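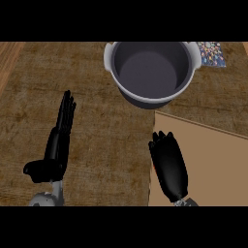 Can a mail-in DNA test tell you how your dog is going to behave?

It can tell you a fair bit about the dog's ancestors and very little about its manners. The breed percentages are usually a reasonable estimate. The personality page that comes with them is mostly padding.

I've been arguing about this since August, when the council in Jellstead floated the idea of using breed results from cheek swabs to decide which adopted dogs would need a muzzle in the off-leash park. The proposal went nowhere in the end, but it went nowhere for budget reasons, and that bothers me. Plenty of people in the room seemed to think the science was fine and the invoice was the problem.

So I'd like to talk about the science.

A dog test works by reading a large number of spots in the genome where dogs are known to differ, then comparing the pattern with a reference collection of dogs whose breed is already known. Purebred dogs are good material for this. Their breeding pools have been closed for generations, and long stretches of their DNA look alike within a breed and different between breeds. If your dog's grandmother was a beagle, there will be big chunks of beagle in there and a decent lab will find them.

Trouble starts further down the list. A company reports that your dog is 61 per cent one thing, 17 per cent another, and then there's a tail of little slivers, two per cent of this and that. People love the slivers. They explain everything. The dog digs, and there's a sliver of terrier. The dog herds the kids around the barbecue, and there it is, a trace of kelpie. I have never met an owner who looked at a two per cent result and said it was probably noise, although at that level it may well be. A small segment can look like several breeds at once, and the lab has to put it somewhere. If the breed it really came from isn't in the reference collection, it will be put somewhere wrong.

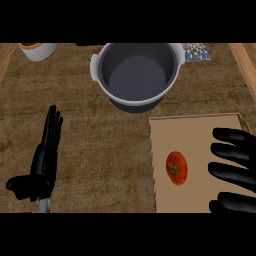

Even if every sliver were correct, you'd still have to get from ancestry to behaviour, and that is a much longer walk than the brochures suggest. Coat colour is often simple. A handful of genes do most of the work, and you can look at a result and predict whether the pups will be black or yellow. Short legs in dachshunds and corgis trace back to one well-known change. These are the cases that end up in school textbooks because they're tidy, and I suspect they've given the public the idea that everything in a dog is filed the same way, with a gene for fetching next to the gene for floppy ears.

Behaviour isn't like that. It is heritable to a degree, and I'm not going to pretend otherwise. Anyone who has watched a border collie pup lock eyes on a duck knows something came down the line. But many genes are involved, each nudging things slightly, and all of it gets tangled up with how the pup was raised, what frightened it at ten weeks, whether it gets enough exercise and who's holding the lead. Studies that have compared large numbers of dogs keep finding that breed accounts for only a small share of the difference between one dog's behaviour and the next. There are lazy collies. There are labs who won't swim.

My friend Wilson Villanueva, who spent 14 years training dogs before his knees gave out, thinks I'm too hard on the tests. His argument is that a result gets owners interested. They read up on what their dog might have been bred for, they try scent games or give it something to carry, and the dog is better off. I accept that, up to a point. If a slightly dodgy percentage gets someone off the couch, good. What I don't accept is the same number being used the other way, to mark a dog down before it has done anything.

And it is used that way. Elias Shboul adopted a big brindle mutt from the Findwood shelter and tested him out of curiosity. The report came back with a restricted breed somewhere in the middle of the list. He made the mistake of mentioning it to his landlord. The dog was the same animal he'd been the week before, sleeping on the same mat, and now there was a letter about it. Elias kept the dog and moved to Zirnivbridge, an hour further from work.

I asked him whether he'd looked at the company's own fine print. He had, afterwards. It said results were for "informational and entertainment purposes". I'd like to see that phrase printed in the same size type as the percentages. I'd also like every report to carry a range, as any honest estimate should, so that an owner reads "somewhere between nothing and a bit" and treats it accordingly. Companies will say customers don't want ranges. They're probably right, and I don't see why that should settle it.

The health side deserves a separate word, and a kinder one. Some of the single-gene tests are useful, particularly for breeders trying not to pair two carriers of the same disorder. If you have a breed that's prone to a bad reaction to certain drugs, your vet should know before an operation. Dr Guzmán, who looks after my own two, orders those tests without fuss. She also spends a surprising amount of time calming down people whose dog has been flagged "at risk" for something that rarely develops in that breed. A variant that matters in one kind of dog can mean next to nothing in another, and a mixed breed is harder again to call.

None of this makes me an enemy of dog genetics. Dogs are a wonderful subject and the research is getting better – slowly, with bigger samples and more mutts in them, which was overdue. My complaint is with the gap between what the researchers write and what arrives in the owner's inbox, where "associated with" has turned into "your dog loves".

If the council brings the idea back, I'll be there again asking the same thing I asked last time: how many of the dogs that have bitten someone in that park would the swab have picked out? The staff report didn't say.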